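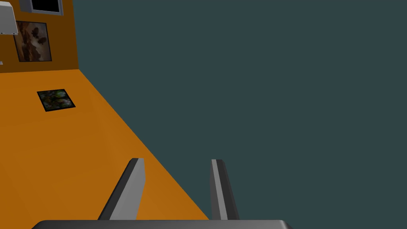 *Render, greys against an orange floor.*

**Monday, paint room, started 8:40**

Continuing the linseed oil paint for the window frames of the Filtley house. Last week's orange ochre was too thin and ran down on the vertical test board. Today I make it again with less oil, and also a first grey.

Orange, batch 2. I weighed 100 g of pigment on the small scale and added the oil by spoon until the paste did not crumble any more. It wanted less oil than I wrote in the last entry. I think the old jar of pigment was damp, so the old number should not be trusted. I crossed it out, please do not use it.

Mulled on the glass plate for 12 minutes, scraped to the middle, mulled again. After the first time there were still hard grains, which I could feel with the palette knife but not see. After the second time it was smooth. Anjani says that one long mulling is the same as two short ones. I don't agree yet, but I didn't compare them properly.

Grey. Bone black and chalk white, with a very small amount of the ochre to make it warmer. The black is difficult. It floats on the oil and doesn't want to become wet, and I had it on both sleeves before ten o'clock. Orest showed me to put a few drops of alcohol on the powder first and wait until the smell is gone. This worked much better. I would like to do the same for all the black pigments from now on.

The grey looked blue when it was beside the orange and almost brown when I put it alone on white card. Sulastri wants to choose the colour from the card. I think she should choose it on the board, beside the orange, in the light from the yard door. The client will see both colours together and never the grey alone.

Brushed out:

- orange batch 2 on raw pine, one thin coat
- orange batch 2 on primed pine, one thin coat
- grey on primed pine, one thin coat
- grey on primed pine, thick on purpose, to see if it wrinkles

Boards are on the upper rack, labels on the back in pencil. The marker we used before went through the paint from behind, so no marker please.

13:30. Looked again. The raw pine has taken in the oil unevenly and there are dull places near the knots. Primed pine is even. The thick grey has still brush marks and is not levelling. It is early, linseed needs days, but I would have expected a little more movement. Maybe too much chalk.

Eyerusalem asked why we don't just buy the ready paint from Wevosance. I have the price list here and the large tin is 699, without delivery. For one house it is perhaps sensible, if we count our hours. For the frames only, I prefer to make it, and we also learn how the ochre behaves. She was not convinced. We will speak about it again when the boards are dry.

Rags: all oily rags went flat on the wire outside, then into the water bucket with the lid. I found one folded in the pocket of the Zulu apron, and it was slightly warm. This is dangerous, it can catch fire without any flame near it. Whoever used the apron on Friday, please check the pockets. I washed the apron and it is hanging by the sink.

To do:

- grey again with less chalk, same black
- order bone black, the jar is nearly finished
- ask Bayu if the Prondmont oil is cold pressed, the label doesn't tell it
- touch test on all boards tomorrow morning, with a clean finger, at the lower left corner only

Glass plate cleaned with oil and then soap. The muller has a small chip on the edge, so I turned it and worked with the other side.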